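最終更新日:2021年7月13日

サイト内検索 キーワードを入力 検索

ラドゥ(Radu)の箱と入れもの 写真のページ

私はZakvilleという町に住んで、日本語を勉強しながら、箱やかごや缶の写真を集めています。このページは、その中から金属の大きい入れものについて書きます。まちがった日本語があるかもしれませんが、どうぞゆっくり見てください。

私が入れものを好きになったのは、Rerngateの古い市場へ行ったときです。そこには店が206あります。私はその日、野菜よりも、野菜が入っている箱のほうを長く見ていました。店の人に「買いますか」と聞かれて、はずかしかったので、にんじんを一袋買いました。

そのあと、写真の整理を始めました。今、パソコンの中には1087枚あります。木の箱がいちばん多く、つぎが紙の箱です。金属のものは少ないですが、私は金属のものがいちばん好きです。使った人のあとが表面に残るからです。 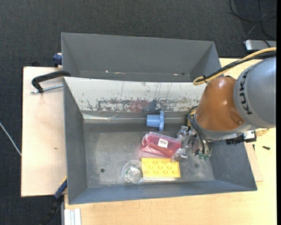 灰色の金属の箱と、四つの品物。黄色い品物には輪の模様がならんでいます。

この一枚では、箱の底をよく見てほしいです。すりきずがあり、白っぽく粉のようになったところもあります。左のほうには小さい丸い穴があります。新しい箱の底はきれいですが、私にはすこしさびしいです。きずがある底は、古い机の上と似ています。

色のことも書きたいです。赤い包み、黄色い品物、青いプラスチックの部品。灰色の上に置くと、どの色もはっきり見えます。透明な丸い入れものだけは、下の灰色が見えるので、すぐには気がつきませんでした。赤い包みには小さい白いラベルがあって、バーコードがついています。後ろにも同じような灰色の箱があります。

品物が四つだけというのも、私の好きなところです。いっぱいの箱の写真は、にぎやかで楽しいですが、箱の形が見えません。この箱は壁がななめになっていて、その形がよくわかります。

箱の写真には、短い題をつけることにしています。これは「灰色の部屋」にしました。はじめは「四人の客」という題でしたが、友だちが「ホテルの話みたい」と言ったので、やめました。

つぎのページは「Maturness」という名前です。長く使われて色が変わった木の箱を、五月から少しずつならべています。今は約100枚ありますが、説明はまだ半分しか書いていません。漢字をしらべる時間が必要なので、更新はゆっくりです。

写真を印刷したいときは、先にメールで知らせてください。古い箱の話も待っています。

検索結果を新しい順に表示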